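4.2 Tables, and what people do at them

When we began visiting the households in Karkbridge we had rather expected to write about kitchens. We had drawn up our interview sheet with cookers and cupboards in mind, and the first few conversations duly followed it. It took us longer than it should have to notice that people kept steering us back to the table. They would answer a question on storage with a story about homework, or break off from describing the larder to show us a mark left by a hot dish years before. By the second round of visits we had put the sheet to one side and were simply asking people to sit down with us and talk about the thing we were all leaning on.

The households differed a good deal in size and habit, but pale wood was a common choice, and people had plenty to say about it. Several told us they had picked a light top to brighten a room that got little sun. Carol Hulme, who had lived in the same terrace since her marriage and was generous with both her time and her fruit cake, said that she had wanted something "you could see the crumbs on". She meant this as praise. A dark table, in her view, let a family get away with things, and she had grown up wiping one down every evening without ever being certain it was clean.

The grain came up more often than we had planned for. Children in particular seemed to know it well, and we were told of rivers, coastlines and, in one house, an entire railway, all found in the lines of the wood during long Sunday dinners. On a blond top of this sort (Figure 3) the lines run long and wavy, with darker tan streaks that bend into curves and loops, and it is easy enough to see how a bored seven-year-old might make a map of them. 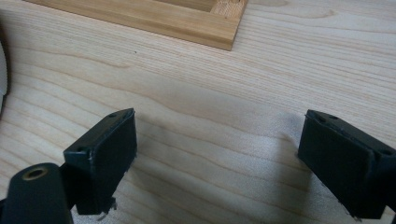

Figure 3. Light wooden tabletop with wavy grain.

Adults spoke of the grain in a more practical way, though often with the same fondness. Some wiped along it and were quite firm that it should never be done across. Others used it to settle where people sat, so that a particular loop or streak belonged to one person's place and could not be laid for anybody else. Declan Crabtree told us that his late father's end of the table was still known by its markings, and that visitors were gently moved along if they sat there in December, when the whole family came home. He laughed as he told us this – and then moved one of us along.

We would not wish to make too much of such remarks, which were offered over tea and in good humour. All the same, they fit with what we found in the written diaries, where the table appeared in 360 of the 1416 entries, far more often than we had supposed when we handed the booklets out. A good many of those mentions had nothing to do with eating. People sorted post there, cut out curtains, mended toys, filled in forms and had their more difficult conversations, usually after everything else had been cleared away. Clearing, in fact, was a task in its own right, and one that diarists grumbled over at some length. We turn to it in the next section, where the question of who does the clearing – and who believes that they do – takes up most of our attention.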